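Touch-up paint doesn't match a special-order color

Posted by Saranya Poojary

I bought a used Murnar coupe in March from its second owner. The first owner ordered it in a non-standard green through the dealer, and the plate in the door jamb has no paint code on it, only the word SPECIAL. I have a stone chip on the hood and a scrape on the rear bumper, 4 inches long, down to the plastic in one spot.

The dealer sold me a touch-up pen in the nearest catalog green. I tried it on the inside of the fuel door and it is clearly too yellow. They say the factory can look up the original formula from the VIN, but they want $100 for the request and can't tell me how long it takes. A local body shop says they can scan the paint and mix it for less. Has anyone done either of these? I would like to avoid respraying the whole bumper if I can.

Jean Baxter

I have been through this with a special-order blue. Try the body shop first. They put a small reader against the panel and it gives them a starting formula, then a good painter adjusts it by eye. Ask them to spray a test card and hold it against the car outdoors, in sun and in shade. If the green has metallic or pearl in it, the card has to be sprayed and not brushed, or the comparison means nothing.

Polish the spot before they scan it. My first scan was taken on a dull fender and came out too gray. The second one was taken on the door after a polish and was close enough that I can't find the repair now. I paid $50 for the scan and a small bottle.

The factory formula is worth having if you plan to keep the car, but it tells you what the color was when new. Yours has had years of sun on it. For the chip on the hood, a bottle and a fine brush will do. For the scrape, the bare plastic needs adhesion promoter before any color, and I would let the shop do it. They can often blend part of a bumper and clear the whole piece.

Hertta Niskanen

just get it wrapped, then the color doesn't matter

Valtteri Mäkelä

Check the paperwork before paying for anything. On special-order Murnars the formula was sometimes printed on the build sheet, and some owners left it in the pouch with the manual. Look under the trunk floor too. If you find it, any paint supplier can mix from it. Let the bottle stand overnight and shake it well before use. Thin coats, 15 minutes between them, and stop while the color is still slightly below the surface so there is room for clear.
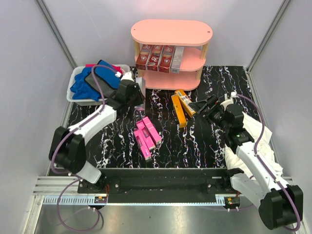

Beatrice Mrema: The build sheet tip worked for me, except that mine listed a base color and a separate tinted mid coat. If yours has two lines, have both mixed. The base alone will look flat and much too light.

Related
Paint code missing after door replacement
Tikkanen clear coat over factory pearl
Does a custom color change the resale value?
Gusport bumper scuffs, repair or replace
Plarkisero leather dye for a two-tone interior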